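Been reading the new Grundix guide to planning a small utility room. It has 10 layouts and I'm not convinced whoever drew them has ever done a wash.

Layout 3 puts the machine behind the door. Fine, until you open the door.

They say you can fit a full run of units for £3,788. Does that include plumbing? Moving a socket? Page 8 says "fitting varies". I bet it does.

Beltell quoted me £423 just to shift the waste pipe, and that was back in October.

Also every plan has a tall cupboard exactly where a boiler would go. Where do Grundix people keep their boilers?
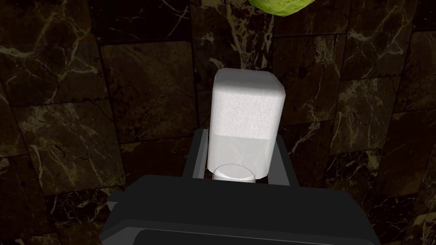
And the Ruvdale version is the same plan flipped round, with a sink nobody could stand at – unless you leave the dryer shut for good.

I'll stick with graph paper and a tape measure for now. If you've built one of these layouts, tell me which, and what it really cost.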